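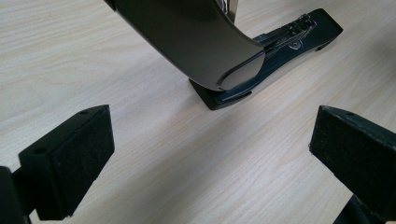
4.3 Preparing the bench for shared tasks

This section applies to packing and document benches where an operator and the Vetar hand tool share the same work surface. Complete section 4.2 before starting.

1. Set the cell selector to HOLD. The amber lamp comes on.

2. Place the stapler on the bench with both gripper fingers open. Keep hands out of the space between the pads.

3. Load staples by hand. Loading remains an operator task and is not part of the Vetar program.

4. Check both pads for dust and paper crumbs. Wipe with a dry cloth. Do not use solvent on the pads.

5. Clear the surface between the fingers, then run the open/close test from the Dumar panel. The test takes 20 seconds.

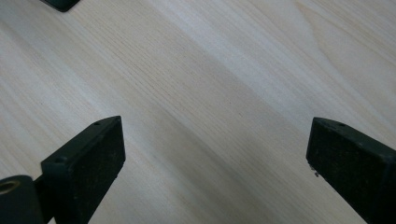 Figure 4-2. Gripper fingers in the open position, nothing held.

6. Set the selector to RUN and sign the bench log.

CAUTION: The fingers can close without warning in RUN. Return to HOLD before reaching across the bench – even to pick up a dropped staple.

NOTE: Inspect the pads every 200 cycles. Replace them at 4000 cycles, or earlier if the surface is torn.

Changes to operator duties

From January, operators at the Skavberg site no longer staple full batches by hand. Each operator now supervises two benches, loads staples, clears jams and checks finished sets. Batches under 20 sets may still be done manually. Job rotation stays at two hours per station.

Send questions on staffing or retraining to Sabina Wanigasekara, Operations. Report pad wear and panel faults to the Omoregie service desk, extension 900.

Revised 5 March 2026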